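3.2 What people do with the office mug

I'll admit I came to this part of the study with a grudge. I have shared a kitchen at work for most of my adult life, and I have opinions about who leaves what in the sink! So I asked Ashraful Haque to read the diaries before I did, and we only compared notes once he had finished. We had 128 diary entries from 2 offices, Pikau and Zodholm, kept over 6 weeks.

What jumped out at both of us was how loosely people used the word "mine." At Pikau almost everybody wrote about "my mug," even when the mugs came out of one shared cupboard (Figure 2).

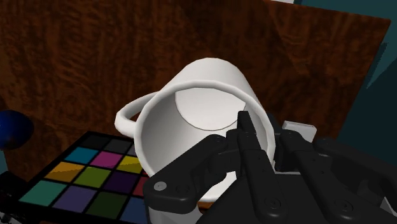

Mitali Munshi
Lead author, workplace habits study

Figure 2. A plain white mug with a curved handle, on its side.

Zodholm went the other way. People there brought cups from home, then wrote about them as if they belonged to the kitchen, and they got pretty relaxed about lending them out. One writer spent most of a page on a cup that had moved to the second floor (she never asked for it back, but she did keep visiting it).

I read this as a question of who does the washing up. Solange Ferrand, who coded the entries with me, thinks it has more to do with where people sit, and we still disagree. Section 4 takes up the seating plans.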